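Home Articles Donate Contact

4.2 Why small donors stay

Giving to the Lanby bereavement fund rose slowly over its first two years, and we were glad to be allowed to follow it from close by. Of the 3,832 gifts we looked at, most came from people who had never met the family but had lost somebody of their own.
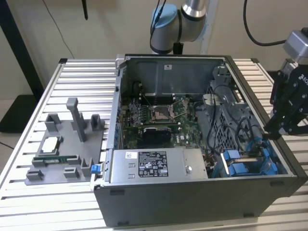
Many of them wrote a few kind words along with the money, and it was those messages, more than the sums, that Pennington and Tehrani read through with such patience.

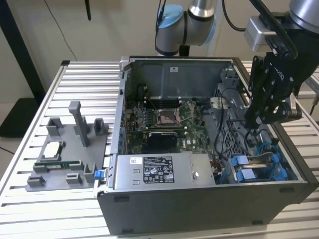

Figure 2. Desktop computer with its side panel removed.

Donors who got a handwritten thank-you were the likeliest to give again, and we heard this so often in our talks with them that we came to expect it. Gifts in kind were a gentler puzzle. How should one value an old Dell tower, with its power supply and two blue drive carriers in place but the CPU socket empty (Figure 2), next to a check? We left such gifts out of the totals.

Comments

Trinidad C.: I still have my thank-you card from June. Lovely to see this written up!

Kaj: Did the 700 walkers count as donors too?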